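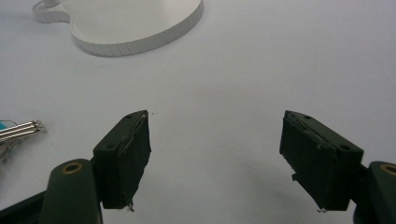 Dirkus Hand-Held Gripper: Demo Visits at Tamitz

The Dirkus is a two-finger gripper you hold and operate yourself. It teaches a robot arm how to pick things up, and it will teach you how often you drop them. Visits run through July at our Tamitz workshop, and you are welcome to bring your own awkward objects. Keys are popular. So are things the purchasing department swears are identical.

What you get to see

Each visit lasts three hours, coffee included, and the coffee is the weaker part of the program. Tarek Khasawneh opens with a short bench session at a plain white table, then hands over the gripper. After lunch the recordings go to the arm next door, which repeats your moves with less hesitation and no opinion of you.

The fingers

Green curved arms, rectangular pad blocks, black rubber on the gripping faces. Each block has two small screw holes in the top. The rubber wears, and the edges fray first. We leave worn pads on the demo units on purpose, as visitors from Majali once asked what the thing looks like after a hard season and were not satisfied with the brochure.

Replacement pads: sold in pairs
Pad life: 1000 grips on metal parts, more on cardboard, less if Raimo is demonstrating
Group size: up to 19 per visit
Minimum age: 16, or accompanied by someone who will sign things

What people ask

Can it pick up a single key from a flat table? Yes, with practice. Hanan Karaki holds the house record at 22 in a row and would like it mentioned.

Can we buy the demo unit? Please don't. It has been to Corthorpe and back twice and deserves a rest. New units ship from stock.

Do we need to know any programming? No. A steady wrist is more useful, and most programmers don't bring one.

Booking

Write to Mārtiņš Kalniņš at the workshop desk with your group size and a list of what you plan to bring. Morning visits start at 9:30. Parking is behind the building, next to the sign that says there is no parking.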